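Pelberg Table-Setting Kit for Student Robotics Clubs
Reading time: 2 minutes

The Pelberg kit supplies secondary schools and colleges with the materials required for the table-setting event of the Nunix student competition. It is intended for teams that already have access to an arm with a parallel gripper. Arms and control software are not included.

Each kit contains stainless steel bowls in two sizes, plastic cups, forks, spoons and a printed task book. Teams move the tableware between two folding tables according to a layout drawn at the start of the round. A complete round lasts 300 seconds. Contact between the gripper and the outside of a bowl is permitted. A bowl that leaves the table is scored as lost. 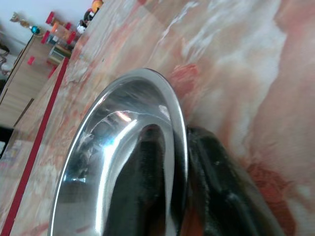
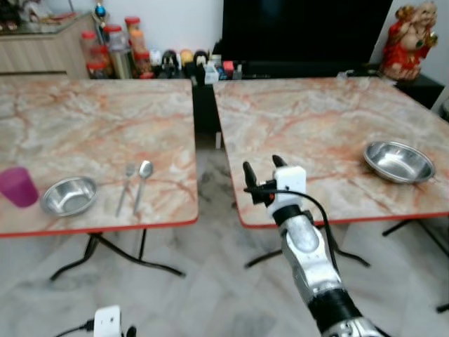

Gripper at the rim of a steel bowl (first picture); two-table layout with bowls, cup, fork and spoon (second picture).

Polished steel is used by design. Reflections in the bowl are a known difficulty for student vision systems, and the task book devotes a chapter to them. Clubs wishing to begin with an easier surface may order the Pop matte set separately.

Ordering
Club kit, without tables: item 2169
Club kit, with two folding tables: item 2189

Orders for the spring season close in February. Schools registered with the Curken lending program may borrow one kit per term and should apply through their club advisor. Replacement tableware is available throughout the school year.

Pelberg Educational Equipment. All rights reserved. Contact | Terms of Sale | Back to top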